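Ticket: gripper pose drops out, left side only
Component: Virkari tracker, pose node
Status: resolved, pending one grumble
Opened by: Sylvain Cordier

Symptom
Left gripper pose freezes mid-take, then jumps to wherever the gripper has got to in the meantime. Right gripper is fine, and smug about it. Replay in the Naltier viewer shows the left hand teleporting like a budget ghost.

Log entry that matters:
WARN pose_left: marker lost, holding last pose (986 frames)

At 30 frames a second that is a long time to hold anything.

Tried, in the order I thought of it
- Restarted the node. Same.
- Restarted the machine. Same, but slower.
- Swapped left and right marker IDs in the config. The fault moved to the right gripper, which was the first useful thing to happen all morning.
- Printed fresh cube faces. Same. The old ones were fine and are now back on.
- Turned the exposure down in case of glare. Darker, same.

Findings
The detector sees the cube in nearly every frame I replayed by hand. The filter behind it throws the result away. When a cube shows several faces, each face gets its own pose estimate, and the filter rejects the lot if they disagree by more than 2 mm. The left cube's geometry file still had the old edge length from the Delorme mounts, so its faces could never agree. One face visible: tracking works. Two faces: total silence. The better the view, the worse the result.

I changed the edge length in cube_left.yaml, cleared the cached calibration (it does not clear itself, whatever the wiki says) and went back out on the floor with both grippers up.
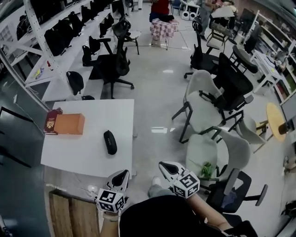 Five takes later, no freezes over 5 frames and no jumps in replay. The ID swap has been reverted, so left is left again.

Remaining
- The filter should say "faces disagree" when faces disagree. "Marker lost" sent me to the printer for nothing.
- Geometry files need a version field. I have asked for this before, see the Zostel ticket, closed as "unlikely to come up".
- Leaving this open until the warning text is changed. Please don't auto-close it.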